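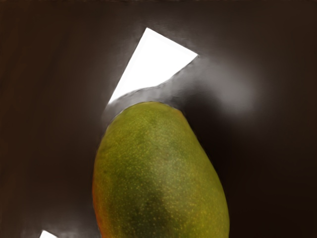 Ticket: Satin stitch gaps on linen, Hepburn embroidery unit
Opened: Friday, August 7, 2026
Handler: Shivam Pathak, Domgate
Status: Monitoring

Fault: gaps of bare cloth along the left side of satin columns. Machine has done 4,000 stitches since the last oiling. Fabric is white altar linen, hooped with Wekero tear-away.

Test 1. Speed cut from 1,000 to 400 stitches a minute. Gaps unchanged. Needle replaced, same result.
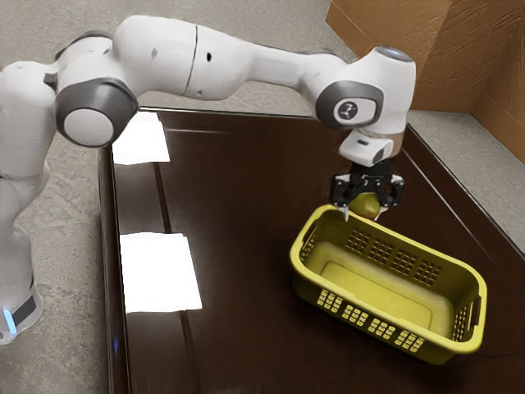 Test 2. Top tension lowered one step, bobbin left alone. White on white hides the fault, so the test block was sewn in a strong contrast. A yellow like the plastic basket's on a brown as dark as the table top is enough to show a single missed thread.

Result: columns pull in at the waist. Points to fabric movement in the hoop.

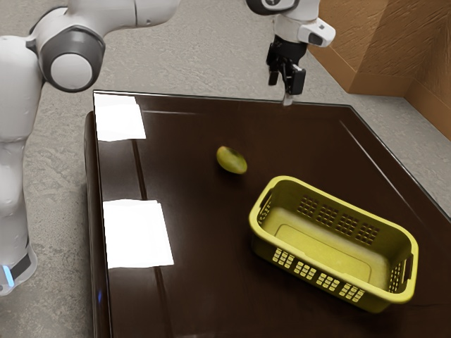 White arm with dark grey joint cap; blue light near the base.

Test 3. Inner hoop ring bound with cotton tape, second layer of Wekero added at right angles. Rinholm file re-saved with pull compensation on. Gaps closed on all columns.

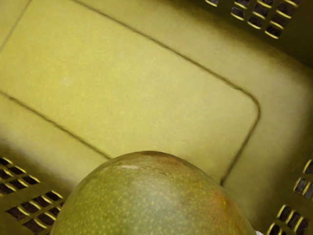

Mango in the yellow-green crate, from above.

Action: customer to sew 50 repeats at 400 and report back. Review in October.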